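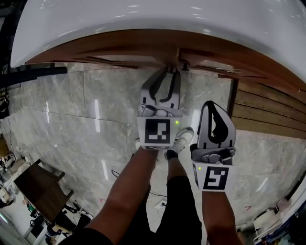 Figure 3. Two hand-held grippers in use under a white surface with a wooden edge strip. The left gripper is against the wood.

4.2 Equipment budget

The budget was drawn up before any full robot arm was priced. Karim Ashour's group at Dunadell had 3,000 dollars for collection hardware in the first year and 2,000 dollars held back for repairs and spares. A pair of hand-held grippers (Figure 3) fit within the first amount. A pair of arms did not.

Each gripper carries a square marker on a white block, and its fingers have curved black pads. We treated the pads as consumables and entered them on a separate line. Driltach quoted 168 dollars for a set, Tolex somewhat more but with faster delivery. We ordered from Driltach in August and would do so again, although the wait held up work on low edges like the one in the figure.

Two costs were missed in the first plan. One was power at the work site -- cables, strips and chargers were bought piecemeal and charged to general supplies. The other was operator time, which Herman Tarigan later added as its own line. Plans for the Teshome site now include both from the start.

Arms remain in the plan for the second year. The purchase depends on whether demonstrations recorded with the grippers transfer well enough to justify the expense, a question we take up in Section 5.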